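Gitach Short Courses
Robots in Shared Rooms: Rules and Good Practice
Handout 4: Small objects, ordinary tables

Last week dealt with fences, light curtains and the large yellow arm that everyone wanted to drive. This week is about picking up keys. Attendance usually drops.

Before the session, please read the first two sections of the Multen practice guide. The third section is about conveyor belts and may be left in peace.

1. What a rule is for

A house rule should tell a tired person what to do at ten to five. "Operators shall maintain appropriate awareness of the workspace" fails that test. "Stop the arm before you reach over the table" passes it. When you write your own rules for the coursework, read each one aloud to somebody who wants to go home. If they ask what it means, rewrite it.

Keep three words apart. "Must" is for things that stop the work if they are missing. "Should" is for things you may skip if you write down why. "May" is permission, and most drafts have far too much of it. The first draft of the Gillska room rules used "should" for the emergency stop. It was corrected.

2. Before anything moves

The table comes first. Folding tables are cheap, light and everywhere, so your rules have to cope with them. Check that the legs are fully open and the feet are on the floor. Press on each corner. If the top rocks, the task is off until it doesn't.

Then the floor. Power leads must be kept out of the operator's path and out of reach of anything that swings or rolls. Domestic rooms are full of fans, lamps and chargers, all of which belonged there before the robot did. Move them if you can and put them on the room sheet if you can't.

Then the objects. Metal is awkward: it shines, it slides, and on a pale top under a ceiling light the bright patches can be taken for edges. Keys are worse than most, as a bunch changes shape whenever it is put down.
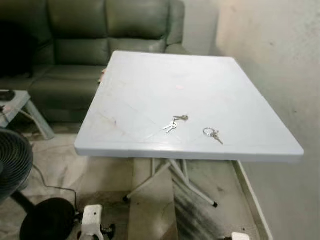 Page last changed: March 23, 2018

Two sets of keys on one table make a fair test of a written instruction. "Pick up the keys" won't do. "Pick up the set with two keys and a tag" will, and so will "pick up the set with the single key on the large ring". Left and right are allowed only if the sheet says whose left. The Collado exercise lost most of an afternoon to this point, and both sides still think they were facing the correct way.

3. During the task

One person holds the stop and does nothing else. Holding the stop and a cup of tea counts as something else.

Hands stay off the table while the arm is live. A dropped object stays where it fell until the arm has been stopped, however easy it looks to grab.

Set the grip force at the lowest value that lifts the object. Keys will survive a hard squeeze, but the table top may not survive a gripper that closes too low and drags. Old scratches should be noted at the start of the day, or you will spend the end of it arguing over them.

A missed grasp is recorded as a missed grasp. "Partial success" is not a category on the form, despite being written there in biro most weeks.

4. Keeping the log

The practice log handed out with these notes has 3,413 entries, of which 2,385 have the object column filled in properly. You will be working from those. The remainder say things like "same as before", which was presumably clear at the time.

For each attempt, write down the object, the starting position, the result and any stop. Use the names on the object sheet, even where you can think of better ones.

5. Coursework

Write a set of room rules for a single arm working at a folding table in a furnished room. The limit is 15 rules on 2 sides of paper. Each must name the person who carries it out, by role. Rules addressed to "all staff" will be returned unmarked.

Hand in at the Gitach front desk. Bring a spare copy to the session for swapping, and a pen that works.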